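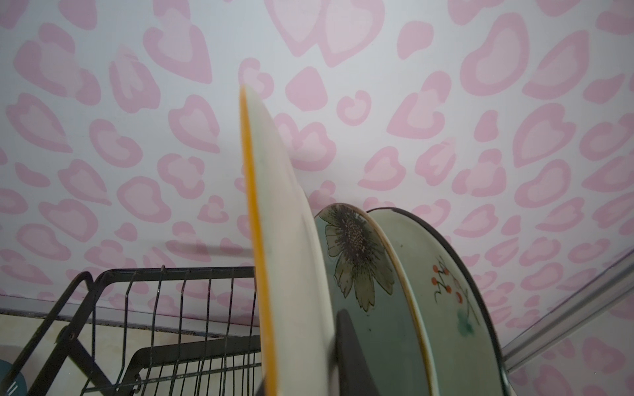

Chores, again: where are we with the dishes?

Every November the same email comes in, in different words. When can I buy the thing that empties the dishwasher. We got 20 of them this month, so this is the long answer, typed fast between two deadlines.

Short answer: not yet. Longer answer: closer than last year, and the gap is in places you wouldn't guess.

Dishes are the test everybody keeps coming back to, and fair enough. A plate is a nasty little object for a machine. Thin edge, slick glaze, heavier than it looks, and it has to end up standing on its rim in a slot barely wider than it is. You do it with your mind on something else. Your wrist makes a tiny correction when the plate touches wire, and you never notice making it. A robot has to get that correction from somewhere, and for years it came from nowhere, so plates went in hard or not at all.

What changed is the training. Older setups had somebody measure the rack, measure the plate, and write out the motion. Worked great until the rack moved an inch. The newer ones learn from people steering the arms through the job by hand, over and over. Praltel, who we've followed since their towel-folding days, told us their current plate policy was trained on 1,191 hand-steered runs. Before that they tried with 200 and it could pick up plates fine but put them down like it was mad at them.

Two arms also help more than we expected. One arm holding a dinner plate by the rim is asking for a slow twist — the weight hangs off to one side and the thing droops on the way over. Two arms, one on each edge, no droop. The cost is that now they have to agree with each other. If one goes early the plate gets tugged, and if one lets go late it stays hooked on the rim after the plate is down. A lot of the work this fall has been on letting go. Not glamorous. Nobody puts it in the demo reel.

Then there's plates that don't match. Most kitchens don't have a neat stack of eight identical white ones. They have the good ones, the one from the gift shop, the one with the cat. Different rims, different colors, pictures all over. A system that has only seen plain white can get thrown by a big flower in the middle, so labs are buying odd lots on purpose now. Busy backgrounds too, for the same reason. If it can find the edge of a green plate against pink leopard print it has a decent shot against your countertop clutter.
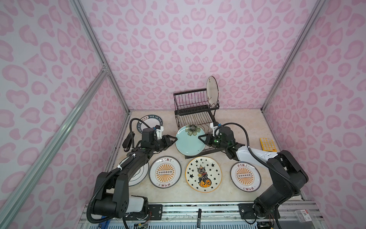
What the others are up to

Hedier is going after the dishwasher itself, as in the pull-out racks. Harder, we think. The lower rack rolls, the tines flex, and there's always a spatula lying across everything. Their people say the arm now checks whether the rack is all the way out before it reaches in, which sounds small but was behind most of their breakages. They would not give us a breakage number. We asked twice.

Kokkinos has stayed out of kitchens completely and sells to shops. Bin picking, box flattening, putting caps on jars. Less fun to watch, much closer to paying for itself. A shop floor gives you the same jar 900 times before lunch and a person nearby who can hit the stop button. Your house gives you one gravy boat, a dog, and a light somebody left off. We had a long look at their box flattener in October and came away impressed with everthing except the noise.

Floretti makes racks, not robots, but they belong in this item. They've been showing a dish rack with flared slots, wider at the top and narrower at the base, so a plate that comes in a bit crooked gets guided down. Meant for people with shaky hands originaly. The robot crowd found it and got excited. We have one in the office kitchen and it's just a nice rack.

And that may be how some of this gets solved. Meet the machine halfway. Dishwashers took over partly because plate makers started selling stuff that could go in them. Same might happen here, with racks and drawers and handles that are a little easier to hit.

So can it do my chores

Our running list, updated from the summer issue. Arguments welcome.

Plates into a countertop rack: yes in a lab, with a known rack, at a pace that would drive you nuts. Call it a pass with an asterisk.

Cups: mugs yes, wine glasses please no.

Cutlery: picking out single forks from a pile is still ugly. Getting better.

Towels: folding is good now. Finding the corners in a heap is the slow bit.

Scrubbing a burnt pan: no. Knowing when it's clean is a whole other problem.

Wiping a table: yes, if you clear it first. Clearing it is the actual chore.

Shop floor, repeated parts: yes, and has been for ages. Shop floor, mixed parts in a tote: mostly, depends who you buy from and how shiny the parts are.

Taking out the trash: stairs. Next question.

One thing to watch for when somebody sends you a video. Look for the speed label in the corner, and look for the cut. Filling a rack in one take is a much bigger deal than a single beautiful plate. Also check if the rack gets moved between tries. If it sits in exactly the same spot all the way through, you've learned less than you think about what happens at your sink.

Next up

December issue has laundry, start to finish, including the sock question. Praltel has said we can come by and move the rack around ourselves, so we will, and we're bringing our own plates. If you've got a weird one you don't mind losing, drop us a line before the visit. No heirlooms pls.

Last updated 26th November

Contact the newsletter desk | Copyright, all rights reserved | Back to top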